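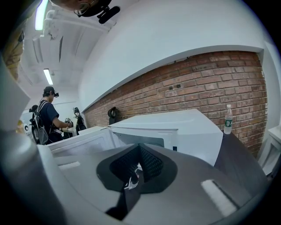
According to Hwa-young So, the Pyo Practicum is "a course in opening doors, with a robot at the end of it." The remark was printed in the student handbook after the second year of the course and is still quoted to new enrollees at Postmont.

The Pyo Practicum is a one-semester project course in robot manipulation taught at Postmont, a technical college. Students record themselves doing household tasks with hand-held grippers, prepare the recordings as training data, and train a control program that is then run on a robot arm. The course is open to students in their third and fourth years. It is best known on campus for its fall evaluation, held in November, in which each team's program attempts a task three times in front of the other teams.

Name

The course takes its name from Pyo, the first gripper built for it. The gripper was designed over one summer by Gun-woo Um and Ha-neul Ma, then undergraduates, who gave it that name in their design report without stating where it came from. The course catalog listed the class as "Topics in Manipulation" for its first two years. Students used the gripper's name instead, and the catalog was changed in the third year.

Background

Before the practicum was set up, students at Postmont who wanted to work on manipulation had to book time on a single arm shared with the manufacturing department. Bookings were limited to 40 minutes, and a team that needed to change its fixture could lose most of that time before the arm moved. Um and Ma proposed that the slowest part of the work, collecting examples of a task, be moved off the arm and done by hand. A person would hold a gripper of similar shape to the one on the arm, carry out the task at normal speed, and let the sensors record the motion.

The first trial ran as an unlisted reading group with no credit attached. Its members recorded one task, pulling open a drawer, and had a working program before the end of the semester. The manufacturing department agreed to give the group a fixed block of arm time the following fall, and the course was listed from then on.

Equipment

The Pyo gripper has two soft fingers closed by a trigger, with a light gray printed body. The fingers bend around an object when pressed against it, which makes the gripper more forgiving of poor aim than one with rigid jaws. The finger surfaces wear with use and are replaced by the teams themselves. A bin of spare fingers is kept in the lab, and the course notes ask that both fingers on a gripper be changed together.

The current version, called Brulis, was introduced in the fourth year. It changed the trigger linkage and the cable exit, both of which had been common points of failure. Pyo and Brulis grippers take the same fingers, and some teams continue to use the older model because it is lighter. The arm in the test cell accepts the same fingers as well, on a separate mount.

Position tracking is done partly by printed markers. Cubes with square black-and-white patterns are attached to the grippers so that a camera can work out where each one is and how it is turned. When a marker is hidden for too long, the recording has a gap in it. Short gaps can be filled in afterward. Long ones cannot, and a recording with a long gap is thrown out. Students learn to keep their sleeves back and to avoid turning a cube toward their own body.

Recordings are sorted and trimmed in Furkance, a program written by students in the second year of the course and maintained by later groups. Furkance lines up the camera and gripper data on one timeline and marks places where they disagree. It has no undo function. This has been the most frequent complaint in course evaluations, and two project teams have tried to add one -- neither version was merged.

Course structure

The semester is divided into four parts.

The first part covers calibration and handling. Students work singly, and each must produce one clean recording of a simple pick-and-place motion before joining a team. Most need several attempts.

The second part is task selection. Teams of three or four write a one-page plan that names the object, the starting conditions, and the point at which the task counts as finished. Plans are often sent back because the finishing point is unclear. "Close the door" has been rejected more than once on the grounds that it does not say whether the latch has to catch.

The third part is collection and takes up the largest share of the semester. Each team must submit at least 50 accepted recordings of its task. Team members take turns with the grippers so that the recordings do not all follow one person's habits. A teammate usually handles cables, resets the objects between takes, and keeps the written log.

The fourth part is training and evaluation. Teams train their programs on shared computers, usually overnight, and test them on the arm in booked blocks. Any change to the task plan after this point has to be approved by the instructor.

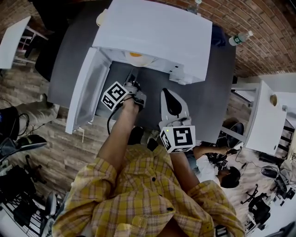 Text by Seon-mi Yeo and Orhun Coşkun
Student Projects section, Postmont

Appliance tasks

Tasks with kitchen appliances have been part of the practicum since its third year. The usual ones are opening a microwave oven, opening a mini refrigerator, and moving a small item into or out of either. They were brought in because a door swings on a fixed path, and a gripper that leaves that path will slip off the handle or drag the whole appliance along. Drawers and lids, used in earlier years, had been solved often enough that teams were copying one another's plans.

A small refrigerator is considered the harder of the two. The gasket holds the door at the start of the pull and lets go suddenly, so the force needed drops within a very short distance. A person adjusts to this without thinking about it. A program trained on too few examples tends to keep pulling at the same strength, and the door swings wide. Teams have dealt with the problem by slowing the first part of the motion, by bracing the cabinet with the second gripper, or by collecting more recordings in which the door is already slightly ajar.

Microwave ovens raise a different difficulty. Models differ in how the door is released, and the course does not allow teams to modify the latch. Teams may choose which side they stand on and how high the appliance is placed, so long as the height is written in the plan and the arm can reach it.

Work inside the cabinet is hard on the tracking. Once the gripper tips are past the door, the walls and the door itself can block the view of a marker. Teams are advised to plan the grasp so that the marker cube stays outside the opening even when the fingers are within it.

Two-handed recording

Teams may record with one gripper or two. Two-handed recordings take longer to prepare, and there is more to go wrong: two cables, two marker cubes, and two triggers to be calibrated. They also allow tasks that one hand cannot easily do, such as holding a door while reaching past it. In the most recent class, 25 of the 53 enrolled students chose a two-handed task, the largest share so far.

The rules for two-handed work were written by Coşkun during a year as teaching assistant. They require that both grippers be visible to the tracking camera at the start of every take, and that the hands return to the same resting position at the end. The second rule was unpopular when it was introduced. Teams found that it added time to each take, though it made the recordings much easier to trim.

Evaluation

At the fall evaluation each program is given three attempts at its task. The appliance and objects are placed by a member of another team, within limits set out in the task plan. An attempt is stopped if the arm touches anything outside the marked area or if a student asks for it to be stopped. Stopping an attempt early does not lower the grade.

Results count for less than half of the final mark. The rest is based on the recordings, the log, and a written report on failures. A team whose program fails all three attempts can still pass, and several have. The report is expected to trace each failure to a particular part of the data if it can, and to say so plainly if it cannot.

In the first year of the appliance tasks, no team opened the refrigerator on the first attempt. Ma, who had returned to help run the evaluation, suggested afterward that the teams swap data. Two of them pooled their recordings over the winter break and trained a joint program, which opened the door and left it open. Closing it was added to the standard task the next year.

Student criticism

Course evaluations have raised the same points from year to year. Students describe the collection period as repetitive and tiring on the wrists. A limit on continuous recording was added in response, and teams must now change operators between sets. Others have objected that teams with members of very different heights have to move the table more often, which costs time and can disturb the calibration.

There has also been disagreement over the rejection of recordings. Under the present rule a take is discarded if the object is dropped, even when it is picked up again and the task is completed. Um has argued in the course newsletter that such takes should be kept, as they show the program how to recover. Yeo, replying in the same issue, wrote that students were not yet labeling drops carefully enough for this to help. The rule has stayed in place, with an exception for teams that submit dropped takes as a separate set.

Related activities

An informal club meets in the lab in the evening outside the practicum's hours. It is open to first- and second-year students, who may use the Pyo grippers but not the arm. Club members have repaired most of the older grippers and wrote the current finger replacement guide. Recordings made by the club are stored in Furkance under a separate heading and may be used by practicum teams for practice, though they do not count toward the required number.

See also

Brulis (gripper)
Furkance
Student projects at Postmont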